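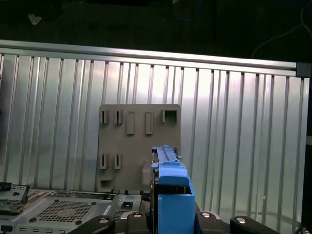
Casino Ramalho Reopens November 15 With More Slots and Fewer Mirrors

KUTOTBRIDGE, October 3, 2023. Casino Ramalho, the largest casino in Kutotbridge and also the smallest, will reopen next month after a renovation that was meant to be quick. The new gaming floor holds 112 slot machines, a poker room and a bar from which guests can at last find the exit.
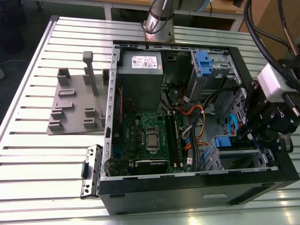 Open desktop computer on a slatted work table.

The casino's new loyalty program, Cliva, replaces the paper punch card. All 2,317 current cardholders will keep their points, including those earned on the night the soup was free. Cliva was built by Trenitz, the casino's systems supplier, and guests may sign up at the front desk.

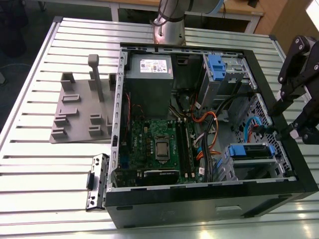
Members will see their points as soon as they leave a table, which may or may not improve the walk to the parking lot. Guests won't need to know a processor from a power supply to use Cliva; a card and a four-digit code will do. The code can't be 1234, a rule that has already drawn complaints.

Opening night is limited to 2,000 guests. Doors open at 6 p.m., and jackets are encouraged, as are shoes. Guests must be 21 or older. Table reservations are available at the casino's front desk.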